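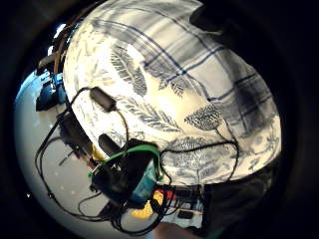

ok reading thread, February edition. Finished The Salt Ledger by Halldóra Stougaard at 2 in the morning and I have thoughts. 348 pages, two sisters, one lighthouse, a will nobody can find. Slow start. Read most of it propped up against the fern print with the cables draped across it and missed dinner, so that tells you how the second half goes.

2/ the middle drags a bit. There's a long chapter on herring prices. I skimmed. Then went back bc of course the herring prices matter

3/ the translation is by Imke Baumgart and it's so good?? the older sister's letters sound like a real cranky person wrote them. Want everything she's ever translated
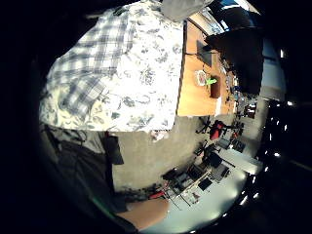 florals + plaid, reading club dress code

4/ next up was Nevness, the Joni Jääskeläinen one everybody on here was yelling about. 600 pages. Gave it 80 and quit. Too many dukes. If you got further tell me does the bridge thing get explained

5/ Ruth Huamán's story collection tho. Small book, small press (Honkanen), my library had one copy and I've renewed it twice. The one with the bus driver, "Flarkton," wrecked me. Read it on my lunch break, do not recomend doing that

6/ she does this thing where the last paragraph is just somebody washing a cup or whatever and you have to sit there. Liked maybe all but two. The one in second person, no thanks

7/ somebody asked for stars. I'm bad at stars. Stougaard 4, Huamán 4 and then I feel mean and want to change it. Jääskeläinen doesn't get any, didn't finish, not fair to him

8/ on hold: the new Saimi Lahtinen. Long line for it. Meantime I have her first one in paperback, print is tiny, anyone know if the ebook is the revised verson or the old one with the diffrent ending?

9/ also taking short novels, under 200ish, no dukes. Ghosts fine. Drop titles below, going thru replies tonight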